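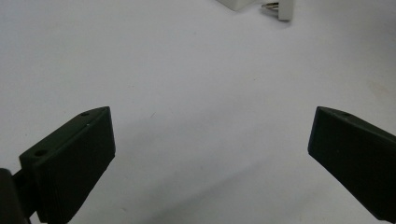 *Miltwood Workshop Pages, issue 4, page 2*

**Fingers open, what looks like a plug ahead.** The hand tool's own view of the table. The small round holes on the upper face of the finger are the part this page is mostly about.

# The loose finger fault at Stisthorpe

Words by Ese Oyelaran

In September we lost a good part of a run of recordings on the plug task. A finger had worked loose on its mount and the tool went on reporting widths as if it hadn't. Nobody was hurt and no equipment was damaged beyond the finger itself. It did cost us time, and the Urkdale room uses the same tools, so the details are set out in full for both sites.

The run was meant to be 2000 recordings. Someone holds a tool in each hand, picks up the plug, moves it, sets it down, and the tool records the camera view and how far apart the fingers are. The arms at Urkdale are then trained on what was recorded. If the width is wrong in the recording, the arm learns to close to the wrong width.

## What happened

The finger is held to its mount by screws. On the right-hand tool one of these had backed out far enough for the finger to rock when it was pressed from the side. In ordinary picking it did not matter. A plug body is wide and has flat sides, and the fingers pull themselves straight as they close on it.

Trouble came when the plug was lying at an angle and the finger met a corner first. The finger rocked outwards and the tip ended up further out than the width reading said. To the person holding the tool it felt like a soft grip, so they squeezed a bit harder and carried on. That is a sensible thing to do with a plug, and none of us thought to mention it.

The width reading comes from the slide behind the fingers. It has no way of knowing where the tip has gone. We all knew this, and it is in the Agbayani notes we work from, but we had got used to treating the number as the position of the tips.

## How it was found

Urkdale found it before we did. Their arm kept closing short on the plug. It would touch both sides, lift slightly and let go. They spent a morning on the arm, changed the pads, went through the force settings and found nothing wrong. Then they ran it on an older set of recordings and it picked up the plug without difficulty.

They rang us at 2 in the afternoon. We put a gauge block between the fingers of each tool and read off the width. The left was correct. The right was correct too, until I leaned on the tip with my thumb and watched the finger move while the number stayed where it was.

We went back through the recordings with the right-hand camera view on one screen and the width on another. Once you know what to look for it is fairly easy to see: the tip swings away from the plug and the reading does not change. Everything up to number 800 was sound. After that it turned up often enough that we set the rest aside and did not try to pick out the good ones.

## The safety side

A plug that slips out of a gripper is not much of a hazard on our table. The strip is never connected during recording. Its own plug is the one being handled, so the lead goes from the strip, round in a loop, and ends on the tabletop.

The worry is the later stage at Urkdale, where the arm is due to push a plug into a fixed socket. A finger that gives way sideways at that moment could bend a pin or leave the plug half in. That work had not started and the socket there was not wired. It will stay unwired until the new check has been in use for a full run at both sites.

There is also the matter of fingertips. If a tool feels soft, the temptation is to wiggle the finger with your free hand to see what is up. The right way is to put the tool down, switch it off and then look. I did it the wrong way myself with the gauge block, as described above, and I have been told about it.

**A tool in each hand at the Stisthorpe table.** The strip lies across the white top with its lead looped round to the plug. The grey triangular plates on the tools carry the markers, and they need to stay in clear view of the camera above.
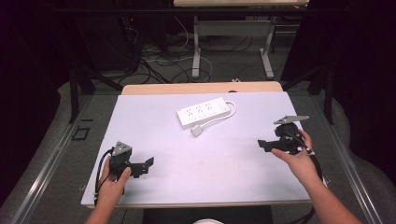 ## What has changed

- Each tool gets a side-press check at the start of a session and again after the midday break. Put the gauge block in, close on it, press each tip outwards through the stick provided. If the tip moves, the tool goes in the red tray.
- Screws are fitted with thread lock and marked with a line of paint across the head. A broken line means the screw has turned.
- The finger mounts are checked off in the log by tool number. The old log had one tick for both tools together, and the fault went straight past it.
- A grip that feels soft gets written down with the time, even if the pick worked. The remarks column was blank for the whole of the bad stretch.
- Urkdale will try a small batch on the arm before we record the rest of a run. This was their suggestion and should have been in the plan from the start.

## Still to sort out

We don't know why the one screw came loose and the others held. The right-hand tool does more of the closing in this task, which may be all there is to it. It was also the tool that had its fingers changed most recently, and the log doesn't say what the screws were done up to. There is a torque driver on order. Until it arrives, finger changes are to be done at the bench by someone who has done one before, and a second person signs for it.

The printed finger came off with slight wear round one of the holes. It has been kept in a labelled bag in the parts drawer if anyone wants to see it. Please don't put it back on a tool.

The replacement recordings are under way. People who did the first lot have been asked whether they want to do more, and there is no obligation. Anyone at Urkdale who still has a copy of the set-aside recordings should move them out of the training folder and let me know when it's done.

Next page: cable clips for the hand tools, and the new hooks by the door.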